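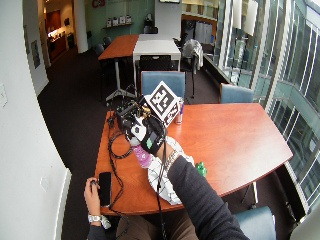 Prasanna thinks the timestamps are the whole problem and that I should stop touching the filter until they're fixed. I didn't want to hear it at nine in the morning, but I wrote it down, and by lunch I had come around.

The marker pose comes in on the camera clock. The finger readings from the glove come in on the board's own clock, and Hullon lines them up by arrival time, which I wrote in April as a stopgap and then forgot. Measured it properly today. The glove stream runs 34 ms behind the tag pose on average and wanders from there. On a slow reach you would never see it. On a quick grab at the cloth the fingers close after the wrist has already started back up, and the planner learns to pinch air.

Changed the recorder to stamp at the source and fit the offset over a sliding window. Reran the old logs first. Of 377 cloth grasps, 37 still come out with the fingers late, and most of those are ones where the tag tilts away and the pose drops for a few samples. That is a separate bug. The interpolator holds the last pose and then jumps, when it should mark the gap and let the planner throw the segment out.

Lost an hour to Lavodeck. The viewer reads the new field as seconds when it's nanoseconds - my fault, I never put units in the schema. Put them in now.

Smoothing is still at the old setting. Prasanna wants it off completely for the next batch. I want it halved. We left it there.

Tomorrow: gap flag, then retrain on the nearly 3,000 clean segments and see if the grasp timing moves at all. Also ask Pluvdale about the longer cable.

Previous entry | Next entry | Archive | About

Share (4)
3 comments

tallow_b: Are you fitting drift too or only a constant offset? Ours needed both.

Wickramasinghe: Halve it. With it off, the wrist jitter goes straight into the policy.

mk: What window length did you settle on?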